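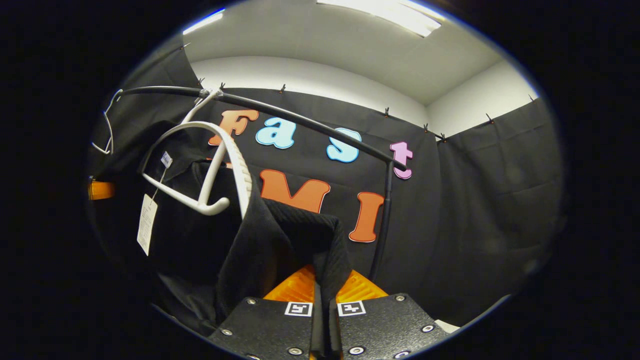
Why does the dryer in the Skongate laundry room stop with damp clothes still in the drum?

The moisture sensor was reading dry too early. The two metal strips inside the drum had a film of fabric softener on them, and the exhaust duct behind the machine was partly blocked with lint. Both faults are logged below.

Ticket status: resolved, under observation
Unit: Skovix heat pump dryer, ground floor
Site: Skongate

Reported fault
Cotton programme ends early. Display shows "End", no error code. Towels and heavy garments come out damp at the seams. Synthetic loads not affected.

Checks carried out
Lint filter removed and inspected. Clean on the outside, inner mesh clogged. Washed in warm water and left to dry before refitting.

Water tank emptied. Float moves freely. Pump tested, no fault found.

Test load of towels on Cotton, Cupboard Dry. Machine stopped after 13 minutes. Same load on a timed programme ran the full 40 minutes with normal heat. Heater circuit and motor ruled out.

Sensor strips wiped with white vinegar on a soft cloth. Noticeable residue on the cloth. Repeated until the cloth came away clean.

Room exhaust duct disconnected at the wall. Lint packed into the bend, 50 mm from the outlet. Cleared by hand and with a vacuum cleaner. Flap on the outside wall now opens fully.

Retest
Same towels, rewetted and spun, Cotton, Cupboard Dry. Programme ran to completion. Towels dry throughout. Second retest with mixed cottons, same result.

Parts
None fitted. Replacement filter ordered from the Roditholm store, as the present one has a small tear near the hinge. Part in stock, delivery to Skongate in September.

Advice to users
Leave out dryer sheets for the time being. Do not fill the drum more than half full with towels. Clean both layers of the filter after each load.

Related
Same symptom logged at Sauerland, 2 units, same model. Strips cleaned there, duct not yet checked. Keep this ticket linked until that is done.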